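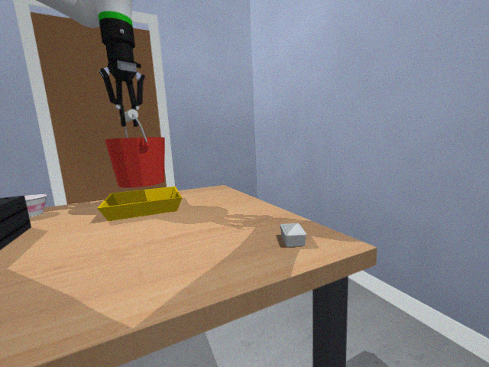

Clerport Robot Learning Group — Manipulation Team

22/12/2025

I have been putting off writing up the bucket experiments since August, and the office is quiet enough this week that I ran out of excuses. These are my own notes and not a paper. Panagiotis Kyriakidis read a draft and corrected two things I had wrong about the planner, so the remaining mistakes are mine.

The question we started with was small. We train a policy in simulation to pick up an object and put it somewhere. We reward it for the object ending up in the right place. Does it matter how we describe the grasp to the policy when the object has a handle that moves?

For blocks and cups this hardly comes up. You close the fingers on the thing, the thing is now attached to the hand, and wherever the hand goes the thing goes. A bucket is different. You hold the grip, and the body hangs below it and swings. Our old method, which we call Gkikas after the code branch it came from, assumes a rigid grasp. Once the gripper closes, it records the offset between hand and object and treats that offset as fixed until release. With a bucket the offset is wrong almost at once.

The task in these runs is to lift the red bucket by its handle and move it over the table without touching the yellow tray. The tray is the obstacle most of the time and the target some of the time, depending on which instruction the episode draws. The other objects are there as clutter, and their placement is shuffled between episodes. I used the same room and table for everything in this post.

## What we changed

The new method is called Traltidum. I did not choose the name. It makes two changes.

First, it stops storing a single offset after the grasp. It keeps a short history of where the object has been relative to the hand, and the policy sees that history as part of its input. If the bucket is swinging, the history shows it swinging. If it has settled, the history is flat. We tried giving the policy the true joint angle of the handle, which the simulator knows, and that works well too, but you do not get that number on a real robot, so I dropped it early.

Second, it changes when the arm is allowed to let go. Gkikas releases as soon as the predicted object position is inside the goal region. Traltidum waits until the history says the object is both inside the region and moving slowly. It sounds obvious written down. We had a rigid grasp in our heads for so long that no one had questioned the release rule.

The low-level control is the same in both. The planner is the same. The training budget is the same, and I checked that twice because I had been burned by it before.

## How I ran it

Demonstrations came from a scripted expert, with noise added to the start pose of the bucket and to the speed of the lift. I collected 1,094 of them after throwing out the ones where the script dropped the bucket. Both methods trained on the same set.

For evaluation I used 300 episodes per method, split into three groups of 100:

- **Lift only.** Pick up the bucket and hold it above the table.
- **Carry past.** Move the bucket over the tray to a marked spot and set it down.
- **Place in tray.** Lower the bucket into the tray and release.

A lift counts if the bucket clears the table and stays up until the timer runs out. A carry counts if the bucket ends upright at the spot and never touches the tray. A placement counts if the bucket is in the tray, upright, with the gripper clear of it.

## What happened

On lift only, the two methods are close enough that I would not claim a difference. Both fail in the same way, by closing a little too high and pinching the wire beside the grip. The bucket then tilts and slides out. History does not help with this, since there is no history worth having before the fingers close.

On carry past, Traltidum is clearly better. The old method moves at a constant speed and stops hard over the spot. The bucket keeps going, swings back, and is often still moving when the fingers open. The new one slows down before the spot. We did not reward slowing down. My guess is that the expert slows there and the old policy could not tell from its inputs when to copy it, but I have not run the test that would settle that.

Placing in the tray is where I expected the biggest gap, and the gap is there, but smaller than I hoped. The tray walls flare outward, and a bucket that comes in off center will catch a wall and tip. Waiting for the swing to die down fixes the episodes where the swing caused the problem. It does nothing for the ones where the arm was simply in the wrong place. I watched a lot of these failures back, and many of them are plain aiming errors that a rigid object would have had as well.

I am leaving the success rates out of this post until the second set of seeds finishes. I posted early numbers for a different project once and spent a month correcting them in other people's slides.

## Things that did not work

A longer history was worse. I assumed more would be fine and the network would ignore what it did not need. It did not ignore it. The policy got slow and started hovering, sometimes until the episode timed out.

Adding a penalty for swing was also worse. The arm learned to move so slowly that nothing ever swung, and it also never arrived. Panagiotis had warned me about this one.

Randomizing the mass of the bucket helped a little on carrying and hurt a little on lifting. I left it on. I could be talked out of it.

I also lost most of a week to a bug in the handle. The collision shape for the wire was thicker than the drawn wire, so the fingers would stop short and hold the handle with a visible gap. The grasp still registered, the episodes still passed, and I only found it when I looked closely at the renders. If you use the Clollow asset set, check the collision shapes on anything with a thin handle. The fix is a single line in the asset file — the radius was entered as a diameter.

## What is missing

Everything here is simulation. The contact between fingertip and grip is much cleaner than the real thing, and the swing dies out faster than it does with the cheap bucket I keep under my desk. I tuned the damping on the hinge by hand, by swinging that bucket on a finger and watching it next to the simulator. That is not a calibration and I would not defend it as one.

There is also just the one bucket. A method that only works for one handle length is not worth much. The history input ought to carry over to a longer handle, because it never sees the length directly, but the release rule has a speed threshold in it that I set for this handle. A longer handle swings more slowly and may pass the threshold while it still has some way to travel.

Next I want to vary the handle length in training and see whether the threshold can be learned along with the rest. After that comes a kettle, where the handle is fixed but the contents move. Panagiotis thinks the same history input will cover it. I am less sure, because the hand cannot see the water and the object pose barely changes while it sloshes.

The training configs are in the team repository under the Traltidum folder. The README is out of date. Use the comments in the config files until I get to it.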